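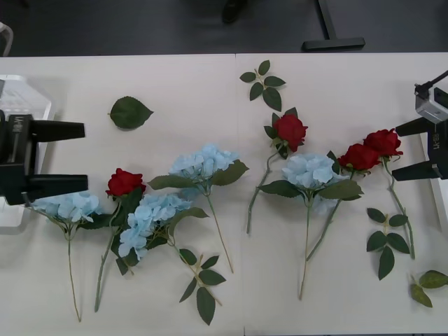 Tag der offenen Tür bei Driltik, und ich bin natürlich gleich am Blumentisch hängen geblieben! Marichka Dovhaniuk sammelt dort Beispiele fürs Lernsystem: Kunstblumen greifen, sortieren, ablegen, und dann alles wieder von vorn. 992 Durchgänge haben sie schon, bei 1.000 wird zum ersten Mal trainiert.
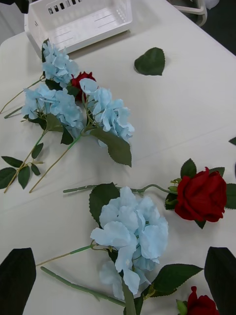

*Blick vom Greifer: Hortensien, Rosen und oben der weiße Korb*

Ich durfte selbst ein paar Durchgänge steuern (meine Güte, sind Stiele fummelig). Dean Pickering meinte, gerade die verpatzten Griffe hebt er gern auf, die kommen in einen eigenen Ordner.
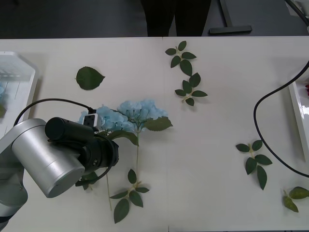

Danach gab's Kaffee und eine lange Debatte über lose Blätter – Marichka will davon noch 160 Beispiele extra. Im Januar fahre ich wieder hin.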